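Can a machine do it yet? Household chores, job by job

Florence Friesen keeps this page for the Mudau home tips site. It gets updated when something changes, last in February.

Floors

Robot vacuums handle flat, open floors well. They still do badly with cords, thin rugs and chair bases. Pick up any cable before you start one, and roll office chairs to one side of the room. Dark stone-look floors can fool the drop sensors on older models, so try a short run while you are home. Mopping robots are fine for dust and footprints. Dried spills still need a hand and a damp cloth. 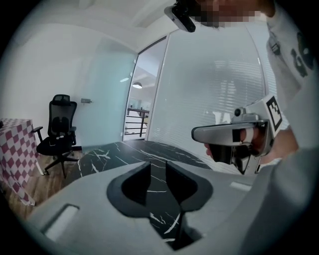
Picking things up

Most of the research effort goes here. A two-finger gripper can hold a cup, a sponge or a folded towel. The hard part is knowing how to approach each thing, and that is being learned from people who do the motion with hand-held grippers. Small flat items are the worst - coins, clips, a sheet of paper. If you want to see why, try lifting a coin off a smooth tabletop while wearing oven mitts.

Wiping tables

A machine can wipe a bare, round or square top. It has to be told where the edge is, and it tends to miss crumbs near the rim. A tablecloth is harder. Cloth bunches up under the wiper, so shake it out by hand and wash it as usual.
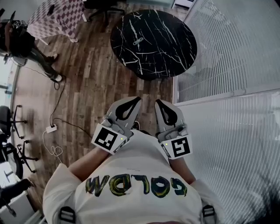
Should I wait for a home robot before buying a new vacuum?
Buy the vacuum. A machine that does 3 or 4 different chores in an ordinary house is still a lab project, and the first ones sold will cost a lot more than a good upright.

Laundry

Washing and drying have been automatic for decades. Folding has not. Shirts go slowly and fitted sheets mostly fail. Sort and fold by hand for now - a stack of 26 towels is still quicker that way.

Corrections go to Mervin MacDonald at the site desk.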